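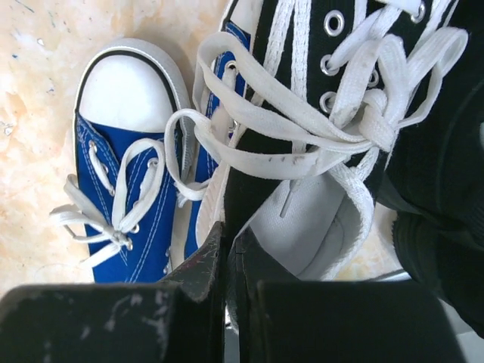

Canvas sneakers, the blue one at left with white toe cap and black stripe.

February, morning, page 186

Continuing the peel tests of rubber strip on cotton canvas. The question is still the same as on the previous pages: can we replace the solvent glue (Zedon) with the water-based one (Flevska) for the side strip of a vulcanized-look shoe, when the strip is glued cold and not cured in the oven together with the upper. Henrike Sperling wants an answer before she orders the next drums. I want to write down everything in order, as last time I left out the drying time and had to repeat a whole series.

Materials. Canvas from the Palacios roll, undyed, washed once and ironed flat. Rubber strip from Horia, batch 3121, off-white, smooth on the outside and slightly rough on the inside. I noticed again that the inside has a thin film of powder, I think it is talc from the production. In the earlier series I only brushed it away. Today I divided the strips: one half brushed, the other half wiped with alcohol and then roughened by hand with medium paper until the shine was gone. I prepared 12 test pieces in total, divided equally over the two glues and the two preparations.

Gluing. Zedon was applied by brush, one coat on the rubber and two on the canvas, because the first coat disappears into the cloth. Flevska was applied with the small roller. It is thinner than I expected and it goes through the canvas if one is not careful. On one piece a stain came through to the back side, and I marked this piece with a cross and kept it in the series. For the real shoe this would be a problem, especially on a light lining.

Waiting time. For Zedon I waited until it did not stick to the knuckle anymore. For Flevska the sheet says to wait until it becomes clear. This is easy to see on rubber but very difficult on white canvas, where I could not decide between "clear" and "still a little milky". I asked Henrike to look also and she had a different opinion than mine for two of the pieces. We need a better rule. Maybe a drop on a glass plate beside the work, and we look at the drop. But a drop on glass will dry slower than a film on cloth, so it will be a safe rule and not an exact one.

Pressing. Hand roller, same number of passes for every piece, then under the flat weight over the lunch break. I am aware that a flat weight is not what happens on a shoe. Around the toe the strip is stretched and wants to go back, and this is exactly the place where customers' shoes open first. I will come to this below.

Afternoon, 3:40

First peel by hand, only to get a feeling, on one end of each piece. The rest stays for the proper pull after the aging.

Zedon, brushed only: peels with moderate force, glue remains nearly all on the canvas. The rubber side is clean. So the weak place is between glue and rubber, and I believe the powder is guilty.

Zedon, wiped and roughened: much better. Before the glue let go, fibers were pulled out of the canvas. I am satisfied with this.

Flevska, brushed only: bad. One of them opened almost by its own when I bent it.

Flevska, wiped and roughened: surprisingly good, but not equal. Two pieces behaved as Zedon and the third one was weaker at one side. This was the piece where Henrike and I did not agree about the clear point. I had closed it too early, in her opinion, and I have to say she was probably right.

So the preparation of the rubber makes a bigger difference than the choice of glue, at least on fresh pieces. I should have seen this already in January, when I was blaming the humidity in the back room. Sorry to the back room.

Aging. All pieces are now in the warm cabinet and will stay there for up to 3 weeks. I put a dish with water at the bottom, as for the leather series. Please do not take out the dish, it is not forgotten there. Please also do not open the cabinet for drying gloves.

Thoughts about the toe

The flat test tells us little about the curve. Idea: glue the strip around a half-round block of wood with canvas stretched over it, with the strip stretched a little before gluing. Then no pulling machine is needed, one only looks every day if the end has lifted, and measures the gap with the feeler gauge. I have a piece of beech in the scrap box which has approximately the right radius. I would like to make two blocks, one for each glue, and use only wiped and roughened strip, as the other preparation is not worth more time.

There is the question how much to stretch. On the line they do it by feeling. When I asked for a value, I received the answer "enough". I will mark two pencil lines on the strip before, measure them again on the block, and write down the value here so that at least our own feeling has a number.

Also to check: if the alcohol changes the color of the rubber. On one strip I have the impression of a slightly more yellow tone where I wiped, but the light was already going and I do not trust it. Look again tomorrow at the window.

Cost of labor. Wiping and roughening took me longer than the gluing itself. For a repair this is acceptable. For a small production Henrike will ask about it, so next time I take the stopwatch.

Open points
Ask Horia if the strip can be delivered without powder, or with paper between the layers.
New sleeve for the small roller, the old one leaves hair in the glue.
Cut the two beech blocks.
Glass plate for the drop test, clean it from the old varnish first.
Flevska canister: lid was not fully closed when I came in the morning, there is skin on the top. I removed the skin and closed the lid with tape.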